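Ticket 3439 – Order confirmation emails not reaching customers
Opened by: Vernon Lapointe
Shop: Follitz (toys and kitchen stuff)
Priority: high
Status: waiting on customer

Mar 13, 2024 – first report

Customers say they pay and then nothing. No confirmation, no receipt. Orders show up fine in the Clodumell admin, payments fine too. Only the mail is missing. Had 34 people write in asking if their order went through. Please look quick, we have a sale on.

Support, first reply

Hi Vernon, a few things to check. Is the mail going out through our relay or your own server? Did anything change on the domain lately? Can you send one bounce message, complete, with headers?

Vernon

Own server, at Oyewole. We moved the DNS over to Udier last week, forgot to say. No bounces that I can find. Checked the spam folder on my own test account, not there either.

Support

Ok the DNS move is the likely one. Your SPF record still lists the old host and not Oyewole. DKIM record is missing altogether, looks like it didnt get copied. Please add both in the Udier panel. TTL was set to a full day, drop it to an hour while we work on this.

Vernon

Added SPF. DKIM gives an error, "value too long". Tried twice.

Support

Split the key in two quoted strings, one space between. Udier won't do it for you.

Vernon

That took it. Placed a test order, mail came to one of my accounts, not the other. The one that fails is the one with the strict filter at work. Mail log says "queued" and then 531 messages sitting behind it.

Support

So the queue is stuck as well, seperate problem. Restart the mail worker (Settings, then Background jobs, then Restart). Don't hit "resend all" yet or people get doubles.

Vernon

Restarted. Queue going down. Now at 21 and it stays at 21. All of those have attachments, product photos we put in the confirmation.

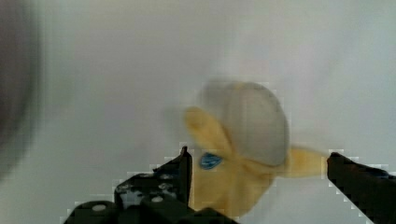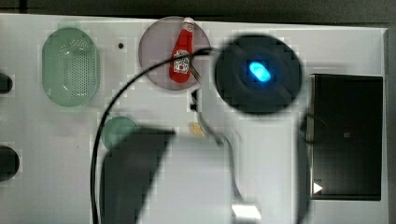 Support

Thanks. Attachment limit on the Oyewole side is probably lower than what your template sends. Check "max message size" in their panel and tell us the number. Meanwhile open the confirmation template, turn off "attach originals", turn on "link to product page". Then retry just one of the stuck ones, by hand.

Vernon

Limit was tiny, raised it. Turned off originals too. Retried one, went through in a few seconds. Doing the rest now.

Vernon

All gone out. Queue at zero. Work account got its mail too – can't say which change did that.

Support

Good. Put the TTL back up tomorrow. Leaving this open until you've had a full day of orders with no complaints, then reply here and we close it.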